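Packing a Donation Bag for the Jikgate Community Larder

This guide is issued by the Jikgate Community Larder for households, schools and workplaces that wish to give food. Please read it before you begin packing.

Step 1. Check dates and seals

Look at the date on every item. We accept food with at least 23 days left before its best-before date. Tins may be scuffed, but they must not be swollen, rusted or deeply dented along the seam.

Step 2. Choose a suitable bag

A paper carrier with a flat base is preferred. Used bags are welcome, and creases do not matter provided that the base is sound. Bags that have held raw meat, plants or cleaning products should go to recycling.

Step 3. Fill from the base

Place tins and jars at the bottom, standing upright. Packets of rice, pasta and pulses go above them, with biscuits and cereals last. No bag should weigh more than 7 kilograms. Leave enough room at the top for the edge to be folded over twice.
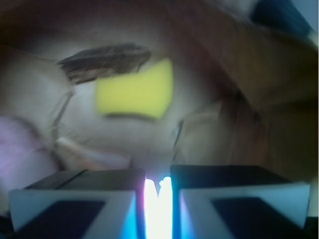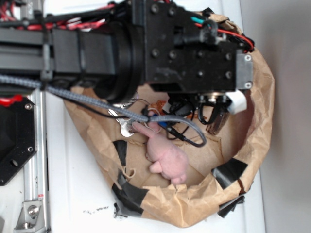
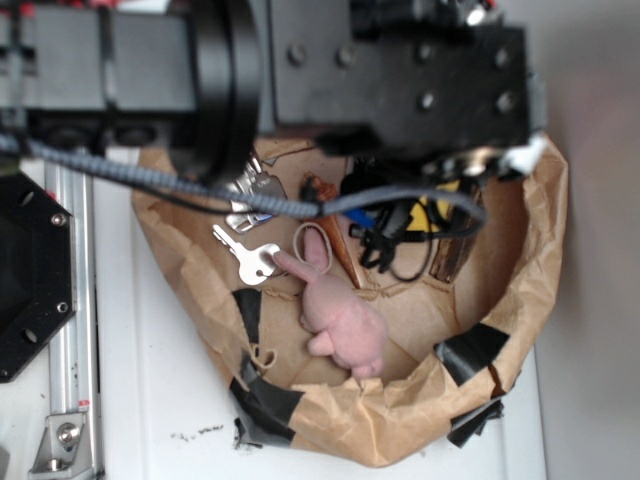
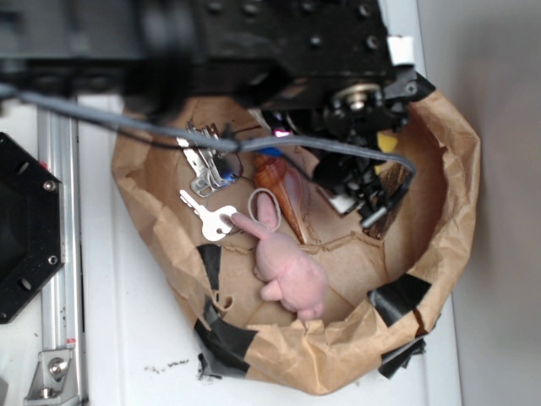 Step 4. Label the bag

Write the earliest best-before date on the outside in large figures. If any item contains nuts, add the word NUTS beneath it. Donors' names and addresses are not required.

Step 5. Deliver or arrange collection

Bags may be left at the Stomura Road entrance between 9 am and 4 pm — please ring the bell and wait for an answer. Groups giving 100 bags or more should book a collection through the Wolus depot before the end of the month. Larger collections are stored at Mahasneh House, where access is by the rear yard only.

Items we cannot accept

Home-made food, alcohol, opened packets, baby milk and anything that must be kept chilled or frozen. Medicines and vitamins should be returned to a pharmacy.

Donors who are unsure about an item should set it aside and ask at the entrance.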